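# 4. Running the Bakery Demonstration on an Open Day

Section 4 covers the Grimska two-arm station when it is shown to visitors. It assumes that the station has been set up as in Section 2 and that both arms passed the joint check in Section 3. For the palletizing demonstration on the Forsberg table, go to Section 5.

## 4.1 Before visitors arrive

1. Turn on the main switch at the back of the station. Wait for the status light on the Pusar controller to hold a steady green.
2. Log in with the demonstration account. Do not use the service account on an open day, as it leaves the speed limit off.
3. Open **Programs > Visitor > Bakery** and load *Serve Roll*.
4. Set the speed to 40 percent.
5. Press both emergency stops, one at a time, and check that the arms lock. Reset each one by turning it clockwise.
6. Put out the floor barrier. Its feet must stand at least 600 mm from the front edge of the table.
7. Wipe the tabletop and both grippers with a damp, lint-free cloth. Let them dry before you go on.

**Caution:** The arms can start moving as soon as an emergency stop is reset and a program is loaded. Keep your hands off the table until you have pressed **Pause**.

## 4.2 Laying out the table

1. Place the serving tray flat in the middle of the work area. A plain tray in one strong color gives the most reliable results.
2. Put one bread roll on the left half of the tray, with its top facing up.
3. Leave the right half of the tray clear for the tongs.
4. Place any other food toward the front of the table, away from the tray.
5. Check that the cables hang clear of both arms through their full reach.

**Note:** Firm rolls work best. Soft rolls flatten after a few grips and should be changed. Rolls topped with sugar or seeds can be used, but they shed, so plan to wipe the tray between groups.

**Caution:** Food handled by the robot is for display only. Do not offer it to visitors, and do not put it back with food that will be eaten.

## 4.3 Loading the tongs

The tongs are fitted by hand with the arms paused.

1. Press **Pause**, then **Open Gripper**.
2. Hold the tongs by the arms with the slotted heads pointing toward the tray.
3. Slide the handle end between the gripper pads until it stops.
4. Press **Close Gripper**. Keep your fingers behind the heads.
5. Pull lightly on the tongs. If they slip, open the gripper and start again from step 2.
6. Press **Approach**. The arm lowers the tongs and stops with the heads just over the tray, next to the roll.

Compare the position with Figure 4-1. If the heads touch the tray, raise the tool height by 2 mm and press **Approach** again.

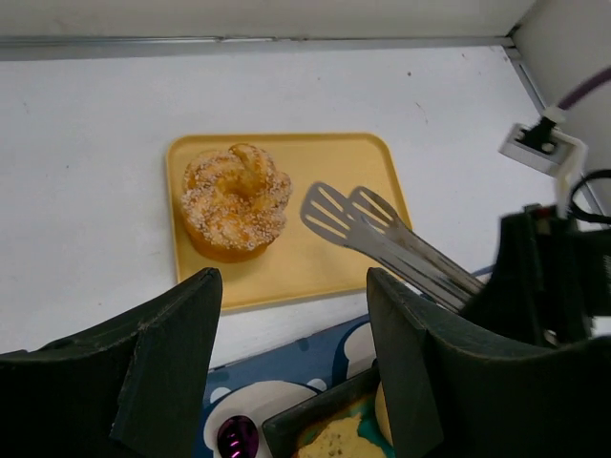 *Figure 4-1. Tongs at the approach position, wrist camera view. The slotted heads are to the right of the roll and just above the tray.*

## 4.4 Giving the demonstration

1. Ask the group to stand behind the barrier and point out the emergency stops.
2. Press **Run**. One operator stays within reach of a stop for the whole cycle.
3. If you have a second screen, switch it to the wrist camera. Visitors at the back see very little of the tray otherwise.
4. When the cycle ends, press **Pause** before you take questions – the program repeats after 19 seconds unless it is paused.
5. Return the roll to the left half of the tray before the next group.

If a grip fails, let the arm go back to its approach position by itself. Do not reach in to help it. After a second failed grip, press **Pause**, check the tongs as in 4.3 and turn the roll slightly on the tray.

**Note:** Visitors may try the hand controls only with the *Fandodis* trainer profile loaded. That profile keeps both arms above the tray and turns off the gripper force setting.

## 4.5 Closing down

1. Press **Pause**, then **Open Gripper**, and take out the tongs by hand.
2. Press **Home** and wait until both arms have stopped.
3. Wash the tongs and tray in warm water. Throw away all food used on the table.
4. Write the number of cycles and any stops in the station log.
5. Turn off the main switch and store the barrier.

*Section 4 revised 4/18/23*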